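**Subject: Re: [folding-cells] Left gripper not releasing on command**
**Date:** 5/27/19

Replying inline to the message from the Pistwood site. We have had what I think is the same fault on our shirt cell, and I'd like to compare notes before either of us orders parts. Two pictures from our cell, arm and fingertips, both with cloth in the grip.
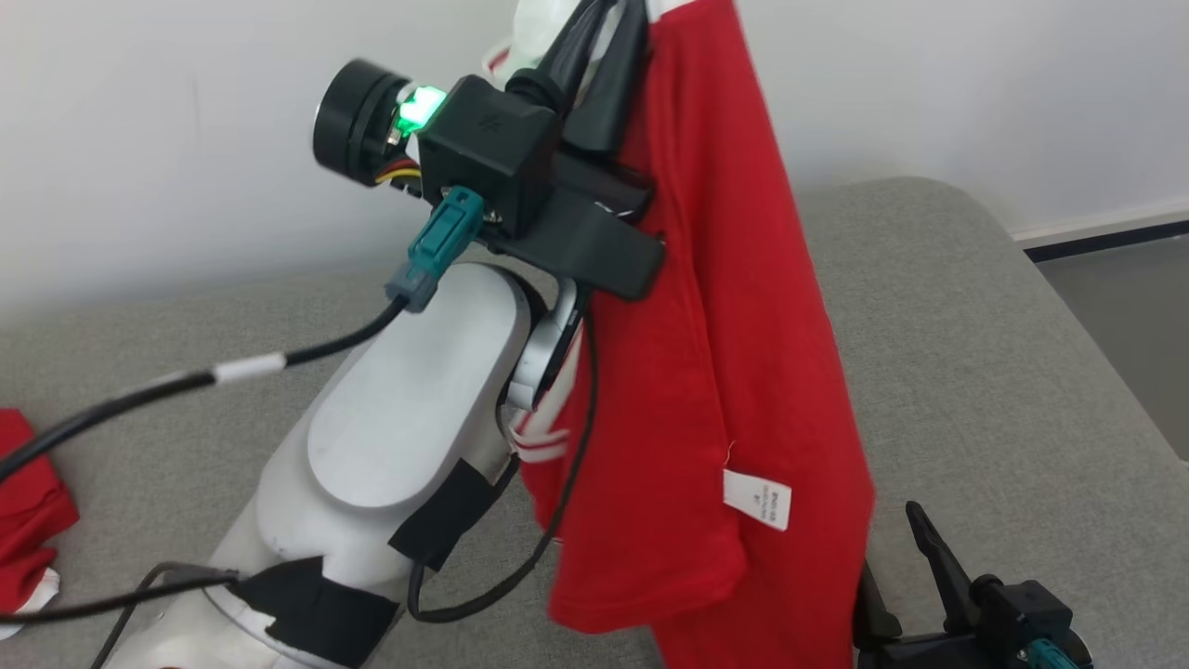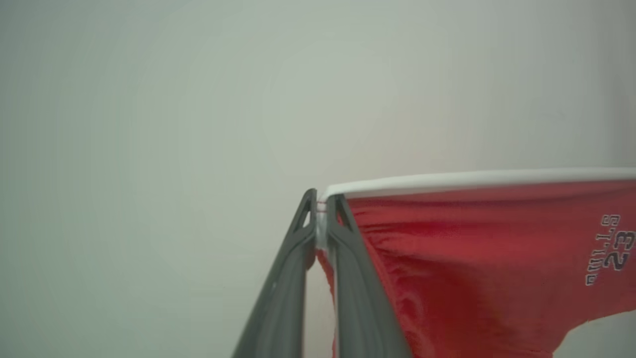 ## The earlier message

> We are seeing the gripper hold on to a garment after an open command.
> The controller reports the command as accepted and the position
> reading changes to "open," but the fingers stay shut. The arm then
> starts its retreat move with the cloth still in hand. It has happened
> on thin synthetic items and not on towels. Is anyone else on the
> Misteck driver getting this, and did you find it in the hardware or
> the software?

Yes, we get it, and yes, we run the Misteck driver. Our count is 17 held garments in 990 cycles. All of them were jerseys or T-shirts. We don't run towels, so I can't say anything about that half of your report.

> The position reading changes to "open"

Same on our side, and this is the part I would treat as the safety matter. The reading is the commanded position echoed back. It does not come from the finger encoder. I had assumed for months that it was measured. Any interlock built on that value will pass when the fingers are still closed, and ours did.

> The arm then starts its retreat move with the cloth still in hand.

In our worst case both arms had hold of the same jersey. The right one let go and the left one didn't, and the left arm pulled the garment off the work surface and swung it toward the operator side. The operator was outside the line and was not touched. The protective stop did not trip, as the cloth weighs too little to show up as a load. We hit the e-stop by hand. The collar seam was torn and one finger pad was pulled out of line.

## What I checked

1. **Finger wear.** Looked at both fingers under a lamp. No cracks. Swapped them for a new pair from Abreu and got the fault again the same afternoon.
2. **Cloth jammed in the finger linkage.** I expected this to be the answer and it explained only two cases. A loose hem had worked its way up between the moving parts. The other 15 had nothing in the linkage.
3. **Connector at the gripper housing.** Reseated it. No change at first. Then I ran the wrist through its full rotation by hand, with the drives off and the meter on the supply pins, and lost the supply at one end of the travel. It came back when I turned the wrist the other way.
4. **Cable.** Ours was taped down with too little slack at the wrist. At the far end of the rotation it pulls on the plug. The gripper loses power for a moment, drops the open command, and comes back holding its last real position. The driver never sees the drop.

I replaced the cable, gave it a longer loop at the wrist, and moved the first tie point down the arm. We have run 148 cycles since then with no held garments. At our old rate I would have expected two or three in that many, so I don't consider it proven.

## What doesn't fit

Your message says towels release fine. A cable fault should not care what is in the gripper. My guess is that your towel program uses a different wrist angle at the release point. If you can look that up, it would settle a lot. If the angle is the same for both, then you may have a different problem from ours.

Also, the Palidska cell has the same arm and the same cable length and has never reported this. They release with the wrist near its center position, if I remember their program correctly. Someone from there should confirm it.

## What I changed in the program

- The retreat move now waits for the encoder value, read directly, instead of the driver's position field.
- If the encoder doesn't show open within the time limit, the arm holds where it is and the cell goes to a fault state. It does not retry by itself. An earlier version retried, and I took that out after it opened the fingers while someone was reaching in.
- Retreat speed is down to 76 percent of the old setting until I have more cycles on the new cable.
- Clearing a held garment is now done with the drives off. We had fallen into the habit of tugging the cloth out with the arm still live. Please stop doing that if you do it too.

## Questions for the list

- Does anyone have a later version of the Misteck driver where the position field is measured? The one we have was installed in January.
- Has anyone logged the gripper supply voltage during a full run? I can send my pin notes off list.
- Pistwood, which end of the wrist travel are you at when it sticks?

I'll post again when the new cable has as many cycles on it as the old one had.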